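Lab is getting a robot arm for tube handling, what happens to the rest of us?

Posted in Work & Careers, 15 September 2024

pipettegremlin
I'm a tech at a water testing lab (Sondel, if anyone knows it). Management bought a Zillivon arm in July and it's going to take over moving tubes in and out of racks on the routine bench. There are 7 of us on that bench. They keep saying no jobs are going away, but my hours are already being "looked at" and I can't get a straight answer. Has anybody been through this? Should I be asking for training now or waiting to see how it shakes out?

benchrat32
ask for the training. in writing. we didn't and they gave it to the IT guy

Skirnum_nights
We went through this at my place last year, so here's how it went for me. The first two months were more work, not less! The arm does fine with tubes standing straight in a rack it knows, but somebody has to set the rack down in the right spot, take the caps off and check the labels, and that somebody was me. I must have nudged racks back into place 462 times.

Then it settled down. My wrists quit hurting, which I hadn't expected to care about so much, and I picked up the reporting side that I'd wanted for years. What I miss is the talking. Three of us used to stand at that bench all morning and now it's one person and the arm.

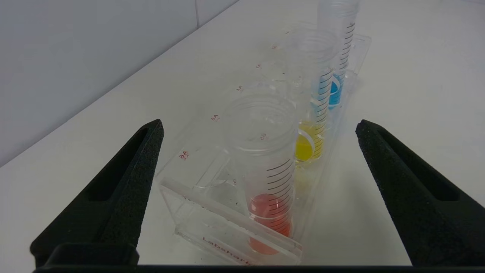 The other thing is shifts. Ours moved later so the machine could be loaded at the end of the day, and that was rough on the people with kids. Get your boss to tell you about the schedule before you worry about the job title - that's where we got caught. And yes, ask for the training. I did mine over two afternoons and I'm on a slightly better pay grade for it.

old_barbieri_hand
Depends on the boss. At Barbieri they said nobody would go and nobody did, they just never replaced the two who retired. Read your contract.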